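Workshop Tips: Getting Your Arm Software to Behave on a Task Board

I get a lot of mail about the hardware side of a home robot bench, and hardly any about the software, even though that's where my evenings go. So this page is all software. Most of it I learned by doing the wrong thing first (sometimes for weeks!), and I've put it in the order I wish I'd had it.

Name your positions like you'd label spice jars

When I started out my saved poses were called pose1, pose2, pose2b and, I'm sorry to say, pose2b_good. Don't do that. Call them slider_above, slider_touch, dial_above, plug_top_pull. You'll be reading these in a log at eleven at night and you want to know right away where the arm thought it was going. I keep mine in one plain text file next to the planner config, with a one-line note for each. My file is up to 581 lines now, which sounds silly, but I can find anything in it with a quick search.

Measure everything from the board, never from the table

If your slider position is stored relative to the base of the robot, then bumping the board with your elbow ruins every number you have. Store it relative to one corner of the board. Then all you have to find at the start of a run is that one corner and which way the board is turned, and the rest follows along. I let the board sit crooked on purpose when I test, because a nice square layout will hide a swapped axis for ages. I had one for most of October.

For the finding part I use Tunlow, a little perception package that matches outlines. It's happiest with shapes that have lots of corners, so puzzle-edged panels suit it very well. Plain pale areas give it nothing to hold on to. If yours drifts, ask it to match the whole outline of the board first and only then look for the small parts inside.

Check the light before you touch the thresholds

I once spent an entire Vuvard session (that's the planner I run) nudging color settings up and down, and the trouble was a desk lamp I'd moved. Now I save a reference picture with the lamps the way I like them and have the startup script compare it with a fresh one. If the two are too far apart it stops and grumbles at me. Ten minutes to write, and I use it every single day.

Give wires their own rules

Test leads are the worst part of any board. They bend, they cross each other, and the depth data on a thin white wire is mostly wishful thinking. My planner treats the whole bundle as one fat soft box that the other arm isn't allowed to enter while the first one has hold of it. Yes, it makes for longer paths. I'll take a slow arm over a yanked plug. When both arms are working the same board, also set up a lock in software so that only one of them can be moving inside the shared area, and release the lock on a confirmed position, not on a timer. 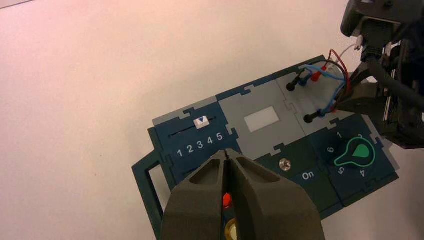

How do I stop the planner from sending the two arms into each other when they're both over the board?

Grow the collision shape of each arm by a little margin, and include the cables along the sides as well as the metal. I started with 14 millimeters all around and only shrank it where an arm couldn't reach its target any other way. Then check the full path, start to finish, against wherever the other arm is right now, and check again just before you let it move.

Turn a knob by feel and read it by eye

With a slider or a rotary dial, the position you commanded and the position you got are two different things. I command the motion, back the gripper off so the camera has a clear view, and then read the printed numbers. If the reading doesn't match, the script tries once more and then quits. Set a limit on retries, please! I left mine open one afternoon while I made a sandwich and came back to 41 tries in the log.

One more thing about dials: decide which end of the knob is the pointer and write it in your config. Some knobs have a fat end and a skinny end, and an outline matcher will cheerfully pick either one.

Screws and small stuff

For screws I approach from straight above and put a force limit on the last bit of travel. Bañuelos, the force-control add-on I use, lets you set that limit per pose. Its default is much too brave for a small board, so turn it down before your first run and work your way up.

Replay before you play

Prodel is a log viewer that lets me scrub through a run with the joint positions and the camera pictures side by side. I used to open it only when something went wrong. Now I skim the good runs too, and that's how I spotted that my wrist was swinging the long way around on every trip to the sockets. One flipped sign in a joint limit, and it had been wasting 16 seconds a run.

Keep the last good config

Copy it into a folder before you change anything, with a note about what you were about to try. My notes say things like "bigger box around leads, dial reads wrong after 5." They're ugly, and I go back to them constantly.

Next month I want to write up how I time the two camera feeds so they line up, which is still a bit of a mess over here. If you've got a tidy way of doing it, send it along and I'll try it on my bench first.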